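The Room in Treltach

Fiction 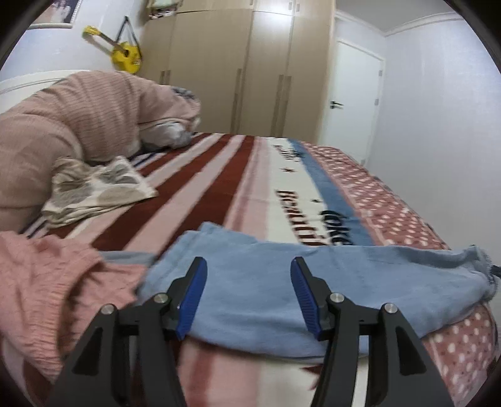
Relu Preda
Contributing writer

The bus let me off at the lower end of Treltach a little after four in the afternoon and went on to Plerska without closing its back door. I had one suitcase and the keys, which my cousin had mailed to me in a padded envelope with too much tape on it. It was September and still warm. A man was hosing down the sidewalk in front of the feed store, and he moved the hose aside to let me by.

My aunt had lived on the third street up from the river for most of her life. The house belonged to the Doležal family and she rented the upper floor from them, first from the father and then from the son. The rent had gone up twice in all that time. The son wanted the floor back by the end of the month, and I didn't blame him. He had a daughter getting married.

I had told my cousin I would do it. She had the baby and the drive was six hours for her. I was between jobs and had run out of reasons to stay where I was.

The stairs went up the outside of the house. At the top there was a mat and a pair of rubber boots, one standing and one lying down. I stood the second one up and unlocked the door.

It smelled like soap and old paper. The clock in the kitchen was running. I opened the window over the sink, drank a glass of water, and washed the glass. Then I sat down at the table in my coat and didn't do anything for a while.

Doležal came up before dark. He knocked even though the door was open.

"You found it," he said.

"I've been here before."

"You were small."

"I was eleven."

He nodded as if that settled it. He was a wide man with reading glasses pushed up into his hair. He had brought a stack of flattened cardboard boxes from the store and he leaned them against the wall by the refrigerator. He said he had more if I needed them. He said the electricity was paid through the month and the water was on his bill, so I shouldn't worry about that.

"She owed me a little," he said. "I'm not asking for it."

"How much?"

"I said I'm not asking."

"I'd like to know, though."

He took the glasses out of his hair and looked at them. "Two hundred," he said. "It doesn't matter. She fed my dog when we went away."

I had a little more than that in my wallet, and I counted it out on the table. He looked at it for a long time. In the end he took 100 and pushed the rest back across to me, and went down the stairs without saying good night.

I slept on the couch. I could have taken the bed, but I didn't want to.

In the morning I started with the kitchen. I wrapped the plates in newspaper, and the newspapers were so old that I kept stopping to read them. A bridge was going to be built in Plerska. A bridge was late. A man who ran a bakery there was suing his brother over the name of the bakery. I had bought bread under that name at the bus station the day before, so one of them must have won.

She had kept everything that came with a lid. I threw out most of it and then went back down to the trash and brought up a tin I remembered, a flat one that used to have cookies in it and later had buttons. It still had buttons. I put it in my suitcase.

Around noon the woman from across the street called up to me from the foot of the stairs. She wouldn't come up on account of her knees. She wanted to know if I was the nephew.

"Yes," I said.

"The one who plays the trumpet?"

"No, that's my brother. He quit."

"That's too bad. She talked about that trumpet." She held up a dish covered with foil. "It's only noodles. Bring the dish back when you're done, there's no hurry, but bring it back."

I ate the noodles standing up. They were good, with a lot of pepper. I washed the dish and took it back to her right away, and I could see she was disappointed that I had been so quick. She had wanted me to come later and sit down. So I sat down. She told me that my aunt had been planning a trip.

"What trip?"

"To Urari."

I said I didn't know where that was.

"It's on the coast. They have baths. She had a cousin there, or a friend, I never got it straight. She was going to go in the spring and then it was going to be the fall. She bought the suitcase."

"I haven't seen a suitcase."

"Well, she bought it. I was with her."

I went back and looked for it. It wasn't in the hall closet, where the vacuum cleaner was, and it wasn't on top of the wardrobe. I found it in the end behind the bathroom door with a robe hanging over it. It was dark green and the price tag was still tied to the handle. I lifted it and it was heavy.

I carried it to the kitchen and put it on the table. I thought about calling my cousin first. It was the middle of the day and the baby would be asleep. I opened it.

She had packed like someone going to the hospital. There were two nightgowns, a washcloth in a plastic bag, slippers, and a good dress folded inside out. In the pocket of the lid there was an envelope with a train schedule that had run out two years earlier, and a letter in a man's handwriting. The letter was one page long. He wrote that the weather had been fine and that they had painted the railing along the front. The room on the second floor was free from the tenth. He would meet any train she liked. He hoped she was still fond of plums. He signed it with just a letter, an M with a line under it.

I read it twice and put it back. Then I took the dress out and hung it up, because it was going to crease. After I had hung it up I saw how foolish that was, but I left it there.

That evening I called my cousin and told her about the suitcase.

"Who's M?" she said.

"I thought you'd know."

"I don't know anybody in Urari. Is there an address?"

"On the back of the envelope."

I could hear the baby, and the television, and her husband asking where something was. She told him it was in the drawer. Then she said, "Does he know, do you think?"

"Know what?"

"That she died."

I hadn't thought of that. I said he might not. The letter was two years old and there was only one, and perhaps they'd had a fight, or perhaps he was dead too.

"Somebody ought to write to him," she said.

"I guess so."

"You're the one who's there."

I used the pad by the telephone, the same one my aunt had used for her grocery lists. The dents of the last list were still in the paper. I wrote that I was her nephew, that she had died in July after a short illness, and that she had not been alone. That last part was true. Doležal's wife had been with her. I wrote that I had found her suitcase packed and his letter inside it. I crossed that out, and then I copied the whole thing over on a clean sheet and put it back in.

It took me four more days to finish the apartment. Doležal helped me with the wardrobe, which had to go down the stairs in pieces. His daughter came by with the man she was going to marry, and they walked through the rooms without talking much, trying not to look as if they were measuring. He was tall and kept ducking under the doorframes, though he would have cleared them. I asked if they wanted the couch. They looked at each other and said yes.

The bedroom was the last thing I did. I stripped the bed and aired the mattress. In the drawer of the nightstand there was a hand cream, a flashlight, and a plum stone wrapped in a piece of tissue. I might have thrown that out on the first day. I put it in the tin with the buttons.

On the last morning I mopped my way backward to the door and left the keys with Doležal's wife. She was 72, she told me, and had never rented from anybody, and she didn't think she could have stood it. She gave me a sandwich for the bus. I asked her for a stamp as well, and she found one in a bowl and wouldn't let me pay for it.

The mailbox was by the feed store. I had the green suitcase in one hand and my own in the other, so I had to put both of them down to get the letter out. The man with the hose was there again. He asked if I was going far.

"Plerska," I said. "Then I change."

"For where?"

The letter was still in my hand. I could see the bus coming up along the river with its lights on, though it was broad daylight.

"I haven't bought the ticket yet," I said.

He turned off the water and helped me lift the suitcases through the back door.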